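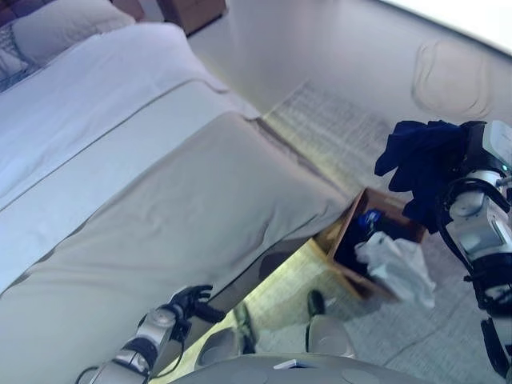
4.3 Bedroom Tidying: Set-Up and Limits of Use

This section applies to the Vilis household unit with two arms and multi-fingered hands. It covers the collection of loose clothing and cloth items into an open box. Folding, bed making and work on stairs are outside the approved tasks for this release.

Preparing the room

1. Place the collection box on the floor beside the bed. The box must be open at the top and must not slide when pushed by hand.
2. Leave at least 60 cm of clear floor on the working side of the bed.
3. Smooth down the edges of any rug. The unit does not recognize a curled edge as an obstacle.
4. Remove belts, coins and keys from all clothing.

CAUTION: Keep bedspreads clear of the unit's feet. Hanging fabric may be pulled down when the unit turns.

Checking the hands

5. With the unit in standby, inspect the fingers, the thumb and the textured palm surface of each hand. Remove lint and thread. 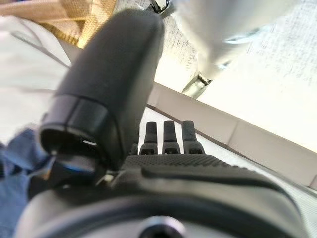 6. Open each hand fully from the Service menu and hold it open for 15 seconds. If any finger drifts, stop and refer to Section 9.

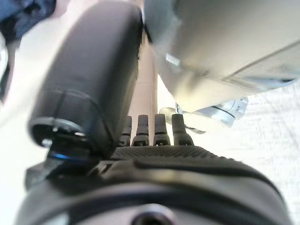 7. Close the Service menu and select Tidy, then Cloth Items.
8. Remain in the room for the first complete run.

Note: In trials at the Brendelau test apartment, the unit was given 1000 single garments to collect. It placed almost all of them in the box but was considerably slower than a person. Thin garments lying on bedding of a similar color were the most common cause of failure. Users should treat the unit as an aid and plan to finish some of the work themselves.

Questions about trial results may be addressed to Gizella Fülöp, Household Tasks, Brendelau.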